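Rapport de projet, version rendue le 29 juin 2022
Groupe lecture — Kha Trương et moi
Texte étudié : *La Pension Bavgate*, Sandra Tunstall (éd. Claltitton, 152 pages)

## 1. Le sujet, vite

Au départ on voulait travailler sur les repas dans le roman anglais. Trop large. La prof a dit de prendre un seul livre et de s'y tenir. Kha a trouvé *La Pension Bavgate* dans un carton à la bibliothèque, on l'a lu chacun en deux soirs, c'était réglé.

L'histoire : une pension de bord de mer, hors saison. Mme Sampaio, veuve, la tient toute seule depuis que la bonne est partie. Elle n'a jamais cuisiné de sa vie. Cinq pensionnaires à nourrir, plus la belle-mère à l'étage, qui ne descend pas mais qui entend tout. Pas vraiment d'intrigue — on suit les repas, le linge, les comptes, et un pensionnaire qui ne paie plus.

Question du rapport : est-ce que le travail de maison sert de décor, ou est-ce que c'est lui qui fait avancer le récit ? On penche pour la deuxième réponse, mais pas partout (voir 4).

## 2. Méthode

- lecture complète, deux fois chacun
- relevé des passages « ménage » et « cuisine » dans un tableau commun sur Trunora
- discussion passage par passage, on garde seulement ceux où on est d'accord sur le classement
- lecture à voix haute du chapitre du petit déjeuner, pour le rythme

Le tableau Trunora a été refait une fois parce que j'avais mélangé nos deux colonnes. Kha avait gardé une copie. Le classement final est le sien pour toute la première partie du roman, le mien pour la suite. Ça se sent un peu : il met beaucoup plus de choses dans « cuisine » que moi. Par exemple le passage où Mme Sampaio cherche la clé du garde-manger, pour lui c'est cuisine, pour moi c'est de la dispute avec la belle-mère. On l'a laissé dans les deux.

## 3. Ce qu'on a relevé

Le petit déjeuner, d'abord. Scène centrale à notre avis. Mme Sampaio rate les œufs trois matins de suite et Tunstall raconte les trois, presque avec les mêmes mots. Même phrase d'ouverture, même escalier, même odeur. Ce qui change c'est qui parle à table. Le troisième matin, silence complet, et le lecteur comprend que le pensionnaire du fond est parti sans payer. Personne ne le dit. C'est l'assiette en trop qui le dit. 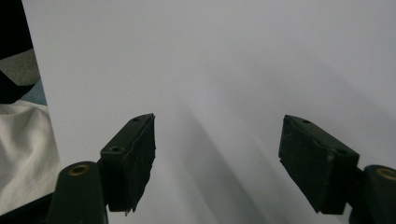
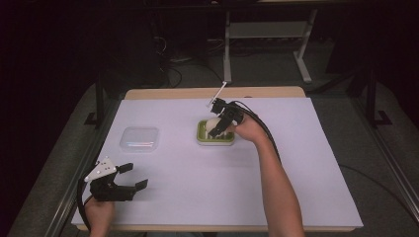

*Les deux doigts d'une pince (première photo) ; objet blanc en forme d'œuf dans un plateau vert (seconde).*

Ensuite le linge. Les draps reviennent tout le temps, toujours à l'imparfait, alors que les repas sont au passé simple. On a vérifié dans la version française uniquement, donc prudence, c'est peut-être un choix de la traduction. Le linge ne finit jamais, les repas oui. Ça donne deux vitesses au livre et Kha trouve que c'est ce qu'il y a de mieux dedans. Moi je préfère les comptes : des listes de dépenses posées au milieu des chapitres, sans commentaire. Savon, charbon, lard, savon encore. A la fin le savon disparait de la liste et on devine que la maison va mal.

La belle-mère enfin. On ne la voit pas avant le dernier tiers, elle existe par les coups de canne au plafond. Drôle au début, beaucoup moins après la scène de la lettre.

## 4. Limites / ce qui coince

La fin. Le neveu arrive, il a de l'argent, il rachète la pension. Rien à voir avec le travail de maison, et tout ce qu'on avait relevé s'arrête d'un coup. Soit Tunstall était pressée, soit c'est ironique, on n'a pas réussi à trancher. Kha défend l'ironie : le neveu demande un œuf à la dernière page et il le trouve très bon, alors que Mme Sampaio n'a pas touché à une casserole de tout le chapitre. Possible. Je trouve ça un peu mince.

Autre problème, on n'a presque rien trouvé d'écrit sur ce roman. Une préface assez courte dans l'édition Claltitton, qui résume plus qu'elle n'analyse. Donc peu de sources secondaires, on le sait, c'est noté dans la biblio.

Et on aurait dû comparer avec un autre roman de pension. Prévu au mois de mai, pas fait.

## 5. Répartition du travail

Kha : relevé première partie, section linge, relecture. Moi : relevé seconde partie, section petit déjeuner, rédaction, mise en page (désolé pour les titres). Exposé oral à deux, Kha commence.

Annexe : tableau des passages, à demander à Kha si le lien Trunora ne marche pas.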